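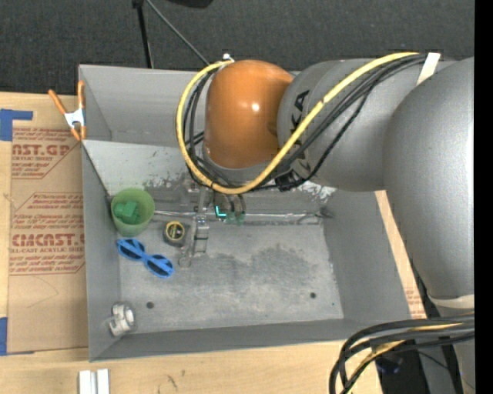 # Hiris tray notes

3 min read

Reference card for the shallow metal trays used on the Hiris benches. It covers the tray itself, what goes under it, and how the image folder is arranged. Maintained by Duygu Yaman. Earlier versions were kept by Remigiusz Bednarek as a text file on the shared drive.

## What is in the folder

- 1,208 images of trays on the bench
- 396 of these have surface labels
- `labels.csv`, one row per labeled image
- `trays.csv`, one row per tray
- `notes/`, bench notes from May onward, not cleaned up

## The tray

Gray metal, shallow, with sloped walls. The floor has holes in it. Do not plug them. A tray that has been in use for a while gets a mottled floor with dark smudges and scuffs, and this is normal. Scuffs are labeled `scuff` and smudges are labeled `smudge`. If you can't tell which it is, use `mark`.

Holes are labeled `hole` even when they are small and could pass for a smudge. Version 1 got this wrong in a lot of rows. Hooman Fallahi went through them again and the old values are in the column `label_v1`.

## Under the tray

The tray sits on a sheet of cardboard on the wooden tabletop. Replace the cardboard when the corners go soft. Don't use foam, it lets the tray rock. Don't tape the tray down either, the glue is hard to get off the metal.

## Cleaning

Wipe the floor and walls with a damp cloth at the end of the day, then dry. No scouring pads. We tried one on tray 20 and it left fine lines all over the floor, so that tray is marked `exclude` in `trays.csv`.

## Columns in labels.csv

`tray_id`, `image_id`, `region`, `label`, `label_v1`, `labeler`

`region` is one of `floor`, `wall_near`, `wall_far`, `wall_left`, `wall_right`. Marks that run from the floor up a wall get two rows.

## Known problems

- Highlights on the walls were sometimes labeled as scuffs. The first 100 labeled images are the worst.
- `labeler` is blank for everything Muammer Gökçe did before the column was added.
- Tray IDs starting with `K` are from the Kinoshita bench and use the old numbering.

Corrections go to Duygu.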